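Simulated Kitchens Help Robot Arms Learn to Pull Open Cabinets

Researchers at the Jultix lab in Brasville say a robot arm trained mostly in computer-generated kitchens opened real drawers and cabinet doors more reliably than one trained only on recordings made in a physical test kitchen. The group posted its results in May and plans to release the simulated rooms later in the year.

The method, named Senetti, deals with a small but stubborn part of household work for robots: getting hold of a handle. Knobs, bars and rings all need a different approach, and an arm that has practiced on one kind often fails on the next. Rings are among the hardest because they are thin and leave little room for error when the fingers close.

Senetti starts with a short set of demonstrations in which a person steers the arm by remote control. The software then breaks each demonstration into pieces, such as moving toward the handle, closing the gripper and pulling back. It fits those pieces to new rooms with different counters, walls, lighting and cabinet positions. Attempts that fail in the simulator are thrown out, and the rest are added to the training set.

The lab built 171 kitchen layouts for the study. Wall finishes, floor tiles and the objects left on counters and cabinets were changed from one layout to the next, so that the control program would learn to look for the handle and ignore its surroundings.

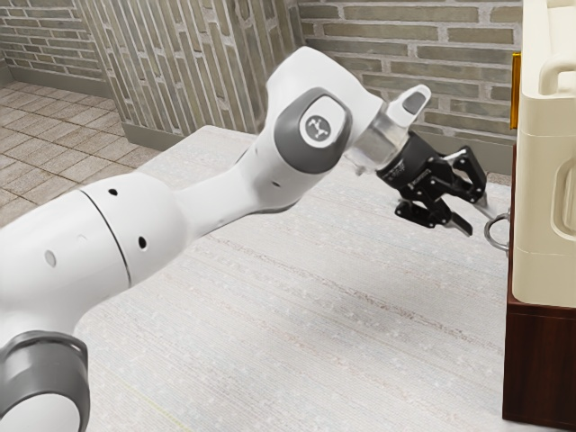

A simulated robot arm with its gripper open near a metal ring handle on a wooden cabinet. (Image: Jultix)

To check whether the training carried over, the team ran the same control program on two physical arms in its Brasville test kitchen. The cabinets there had not been copied into the simulator. Each trial began with the arm in a different position, and a trial counted as a success only if the door or drawer was opened at least halfway within a set time.

The program trained with Senetti failed in 15 percent of the physical trials. The comparison program, trained only on recordings from the test kitchen, failed in 38 percent. Both used the same type of arm and the same camera views.

Most of the remaining failures came at the moment of contact. In some trials the fingers closed just short of the handle and the arm pulled away with nothing in its grip. In others the grip was good but the arm pulled at the wrong angle, and a finger slipped off partway through the motion. The paper says the simulator treats handles as stiffer than many real ones are, and that loose rings, which swing when touched, were the weakest category.

A second set of tests looked at how much the variety of rooms mattered. When the team trained on the same number of simulated attempts but used a single kitchen layout, the advantage over the comparison program almost disappeared. Adding more layouts helped more than adding more attempts in the same room, a result the authors say should help other groups decide where to spend computing time.

Ardeleanu, a maker of kitchen fittings, supplied the drawer fronts and hinges for the physical tests. The company also provided measurements of how much force is needed to open them, which the lab used to set the resistance of the simulated doors. Ardeleanu had no part in scoring the trials, according to the paper.

The study has limits. All of the tests used one model of arm with a two-finger gripper, and the arm stayed fixed in place. A robot that drives up to a cabinet on its own would also have to choose where to stop, a problem the paper leaves aside. Doors with magnetic catches and doors that slide were not included.

Jultix says its next study will cover closing as well as opening, along with taking items out once a door is open. The lab is also working on a softer handle model for the simulator. The demonstrations and room files will be made available to other research groups at no charge, and the training code will follow after a review of the software licenses it depends on.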